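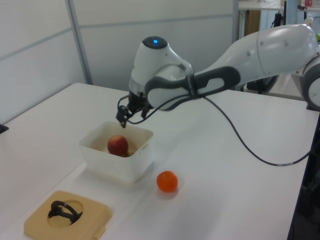 Apple growers to get later drop-off times at Solheim

Small growers in Jundale will be able to bring in their fruit until 8pm from November, after the Pusimine fruit co-operative agreed to keep its Solheim depot open later for the last part of the season.

The depot now shuts at 5pm. Members with day jobs have long complained that they can only deliver at weekends, when the queue of cars and trailers often stretches back to the main road.

The change was put to members in a postal vote and passed easily. The co-operative has 1,351 members, most of them households with a few trees in the garden or a small plot behind the house. Fewer than 20 are full-time growers.

Wenche Engebretsen, who manages the depot, said the later hours would be kept until the last of the storing apples were in.

"People pick after work and then the fruit sits in a garage until Saturday," she said. "If it's in sacks, the bottom layer is bruised by then and we have to send it for juice. They get less for it and so do we."

Fruit sent for juice is paid at a lower rate than eating apples. Both rates are set before the season starts and will not change this year.

Growers using the evening hours will need to have their membership card with them, as the office will be closed and staff at the gate will not be able to look up numbers. Fruit brought in after 5pm will be weighed on arrival but not graded until the next morning. The grading slip will be sent by post or can be picked up from the office.
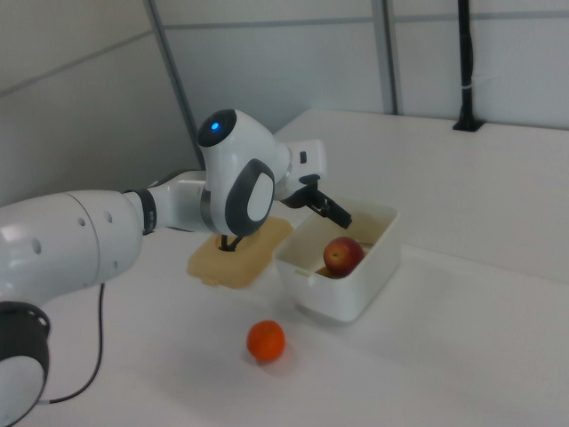 The co-operative is also asking members to stop mixing windfalls with picked fruit. Windfalls are still welcome but must be kept apart and marked as such. Any load found to be mixed will be treated as juice fruit, whatever the condition of the rest.

Early apples did badly in much of Jundale this year. A cold spell at blossom time hit the lower ground near the river, and several growers there had next to no crop. Trees higher up the valley flowered later and have done much better, and the later sorts are said to be of good size and colour.

Ebbe Lindqvist, who grows apples and a few plums above Fulta, said he would use the evening hours but would have liked them sooner.

"It would have been more use to me in September, to be fair," he said. "But I've got 2 rows still to pick and I can't do it all on a Saturday. My neighbour is in the same boat, so we'll share a trailer."

He said he was less happy about the rule on grading. "I like to be there when it's done. If there's an argument about a crate I want to have it then and not a week later on the phone."

Engebretsen said members who wanted to see their fruit graded could leave it at the depot overnight and come back when the line starts at 7.30am. Anyone who disagrees with a grading slip has three days to say so, and the crates will be held back until then.

The Fulta collection point, in the yard beside the old dairy, will keep its present hours. It takes full crates only and has no scales, so fruit left there is weighed when it reaches Solheim. Members have asked for late opening at Fulta as well, but the yard has no lighting and the co-operative does not own it. Talks with the landlord are due to start in the new year.

Drivers are being asked to use the north entrance at Solheim after 5pm. The south gate will be locked to keep traffic away from the houses on that side, where residents have complained about noise in past seasons. Engines should be switched off while waiting.

Empty crates can be collected during the evening as well as the day. The deposit is unchanged, and crates from last year will still be accepted if they are clean and the co-operative's mark can be read.

Pears and plums are not covered by the new hours and should be brought in before 5pm as usual.

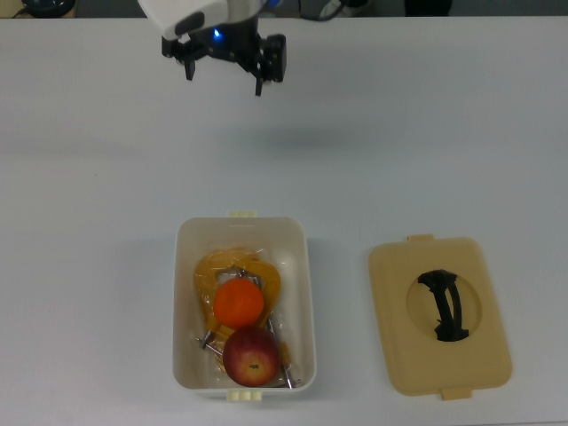
A gripper with its fingers open above a white tabletop.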